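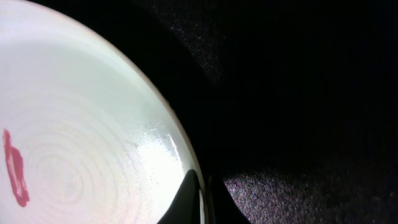

Thenmozhi Kulkarni wrote back on the last report that the reply notifications in Tanine still arrived twice for anyone who followed both a thread and its author, and asked that the fix come ahead of any new work on the moderation queue. It did. The duplicate came from two separate jobs reading the same event, and both now write to one table with a unique key on member and comment.

Status of the remaining items for August:

Migration of the old Lillo forum. 2,876 threads have been imported with their original time stamps. 15 failed on import. All of them contain nested quotes deeper than the new parser allows, and they are held in a separate folder until the limit is raised.
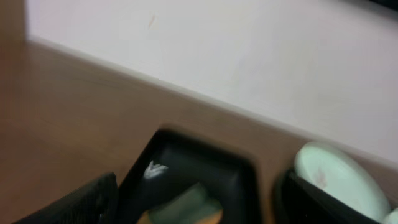 Member accounts from Lillo were matched by email address only. Accounts with no confirmed address were left inactive — their posts show under the old display name, with no profile link.

Moderation queue. The list view now loads 100 entries per page and can be filtered by group. Bulk approval works for text posts. Bulk approval of posts with attachments is not done; the Tôn file store returns its scan result too late for the current timeout of 800 milliseconds. 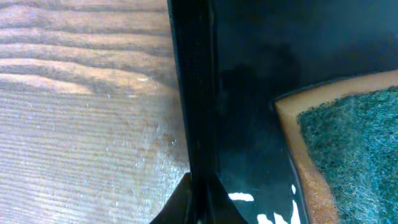 Two ways around this are open. The timeout can be raised, which slows the page for all moderators, or the scan result can be fetched in the background and the entry marked as pending. Diễm Mạc has a working branch for the second option and prefers it. Testing on the Wemarau staging server is set to follow the next database update.

Budget: no change to the approved total. Hours left over from the import go to the attachment work.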